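Clear acrylic tube racks: worth it or back to wire?

Fagerlund bench forum > Supplies and small stuff > 29 replies, showing most recent

pipettepete65
Our Neltberg order got delayed again so I'm stuck picking a rack out of whatever the supply closet has. Choices are the old coated wire kind, which has outlived two lab managers, and a see-through acrylic one, which looks like something you'd display a single orchid in. Anybody using acrylic day to day? Mostly colored solutions, capped tubes, nothing that eats plastic.

moss_and_agar
Acrylic, for years. You can see your levels without lifting the tube. You can also see every fingerprint since May.

grumbletitrate
Wire. You can drop it down a flight of stairs and it comes out the same shape, or at least a shape.

moss_and_agar
How often are your racks going down the stairs?

grumbletitrate
More than I put on the form.

hexnut507
Whatever you do, don't wipe acrylic down with alcohol. It crazes. I did it to a nice Elomby rack and by the end of the semester it looked like a frozen pond. Dish soap, soft cloth, let it drain upside down.

pipettepete65
Noted, and I'm now hiding the spray bottle from everybody including me. What about caps? I end up with a little herd of them on the bench and then it's a guessing game.

moss_and_agar
One tube open at a time. Cap comes off, do the thing, cap goes back, next tube. Start at one end and don't get creative.

grumbletitrate
Or lay them out in order on a paper towel like a normal person. Opening and closing one by one takes all morning.

hexnut507
The paper towel system works right up to the moment somebody needs a paper towel.

moss_and_agar
Mine's on a white tabletop, which I'd recommend with a clear rack, the red-orange stuff shows up nicely against it. The empty holes are another matter, you kind of have to trust they're there. 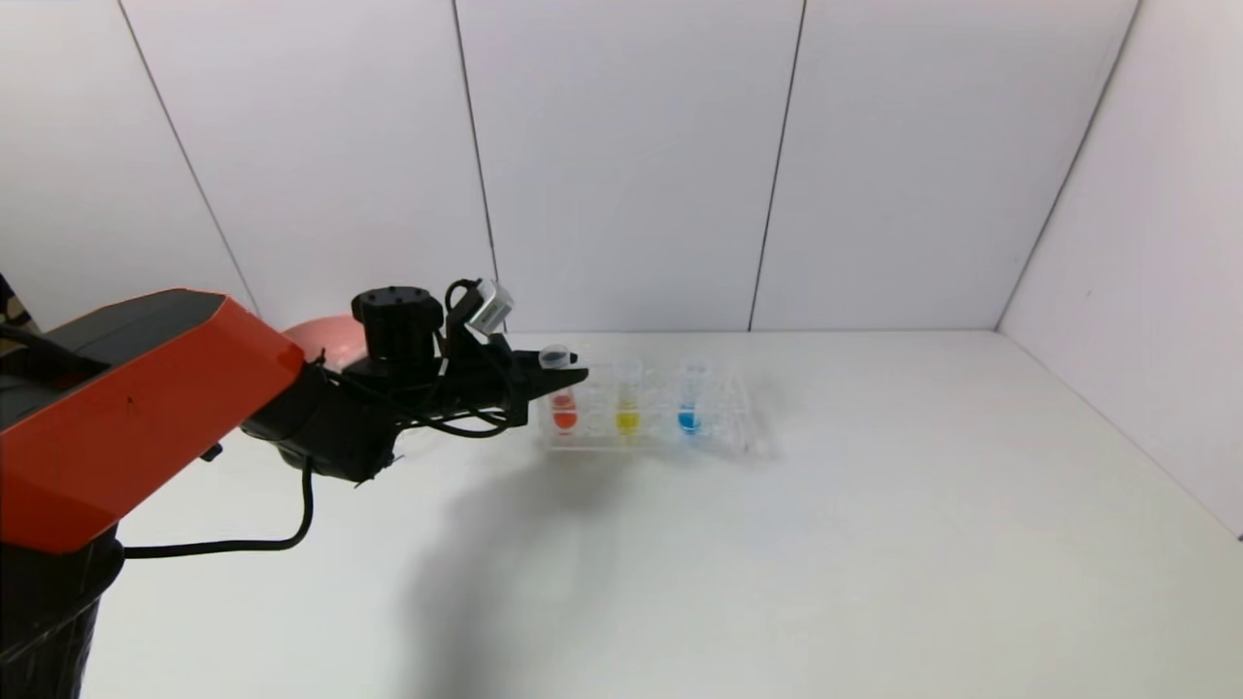 grumbletitrate
Still say wire. A clear rack on a white bench is how you end up setting a tube down next to a hole instead of in it.

hexnut507
Strip of colored tape along the front edge. Cost me $1.09 and a trip to Hekotcombe.

pipettepete65
Going with acrylic, tape, and one cap at a time. Keeping the wire one on the shelf in case the stairs come up.

grumbletitrate
They will. Does the tape survive the dish soap?

hexnut507
Two washes, three if you don't scrub. Then you put on more tape.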